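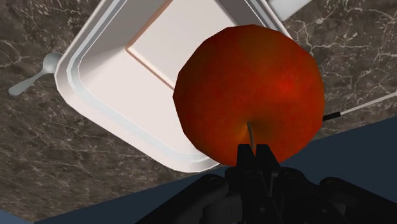
Gustia Cabin Bag, 20 litre

Soft-sided underseat bag for people who would sooner eat the boarding pass than pay to check anything in.

£60, delivery included
Colours: slate, moss, a yellow we were talked into
In stock

Most cabin bags are designed by someone with a ruler and sold by someone without one. The Gustia was drawn up the other way round. We took the meanest underseat allowance we could find, made a bag to fit inside it, and then measured again with the wheels on. There are no wheels. That was how we got it to fit.

Empty, it weighs 658 grams. Full, it weighs whatever you have done to it, and we can't help you there.

What you get

One main compartment, opening flat on three sides
4 outside pockets, one of them big enough for a paperback and a grudge
Padded sleeve for a small laptop
Strap at the back that slides over a suitcase handle, should you be travelling with somebody richer
Shoulder strap, removable, stored in the base pocket where you will forget it is

The zips are the chunky sort and will put up with being sat on. The lining is pale so that you can find your keys. It marks, but it wipes.

Will it fit my airline?

Probably. Sizes change, often in January when everyone is too cold to complain, so check your booking before you travel. If the bag is stuffed until it looks like a bolster, the gate staff will treat it as one. We don't refund gate charges. We have been asked.

Which one do I need?

The Gustia does a long weekend. The Plamus is the overhead version, with wheels and a higher opinion of itself. The Dizon is a washbag that hangs off a hook and fits inside either.

Returns

Send it back within 60 days, unused, with the tags on. Sand in the pockets counts as used.

Care

Sponge with warm water and a little washing-up liquid. Don't machine wash. Don't tumble dry. Dry it open, away from the radiator.

Sold and repaired by Pornico. Page updated 2025-06-16.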